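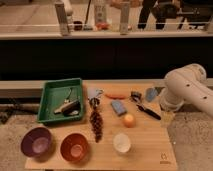

### 4.2 Scoring and folding

Members of the Idembridge card-making circle folded 173 blanks in October, using 2 weights of cardstock. Of these, 158 were scored first – the rest were folded by hand.

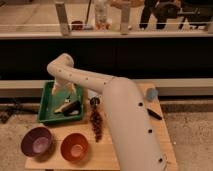
Scored blanks kept a straight spine on both weights. Cracking along the fold was seen mostly on the heavier stock, where the crease ran across the grain. A green tray on a pale wooden board appears in Figure 3.

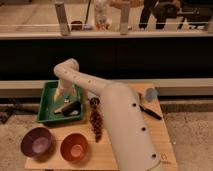 Remzi Kaplan objected that grain matters less once a card is layered, and that a bone folder hides most small cracks. We did not test layered cards.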